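Nollcombe M2 Mobile Arm - Fabric Work Package

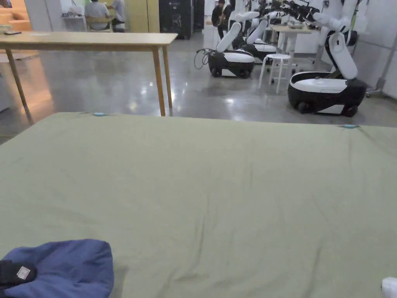

Clipped fabric work surface, with wheeled M2 units on the floor behind it.

The M2 is a single white arm on a wheeled base, sold to labs and small workshops that handle cloth, bags and folded garments. The Fabric Work Package adds what you need to set up a soft-goods station next to it.

What's in the package
Work surface cover, olive green, with 2 light blue edge clips
Gripper pads for thin cloth, 2 pairs
Jemell task software, single-seat license
Printed setup guide

Part number 1117. The arm and base are ordered separately.

Setup
Lay the cover over any flat table and pull it toward you before fitting the clips along the far edge. A few light creases are fine. Deep folds will confuse the edge finder, so smooth those out by hand or run a steam iron over the cover first. Park the base on a hard, level floor - concrete or tile is best - and keep the power cable clear of the wheels.

Running several units
Each arm needs its own Jemell license. Leave enough room between bases for a person to walk through with a stool or a cart. Units with the older Chu controller will run the package after a firmware update, but they can't share a task queue with newer ones.

Care
Machine wash the cover cold and hang to dry. Replacement clips and pads are stocked by Merkedent.

Lead time is some 2 weeks. Orders placed in December ship in January. For quotes and site questions, contact Li-hua Kan in sales.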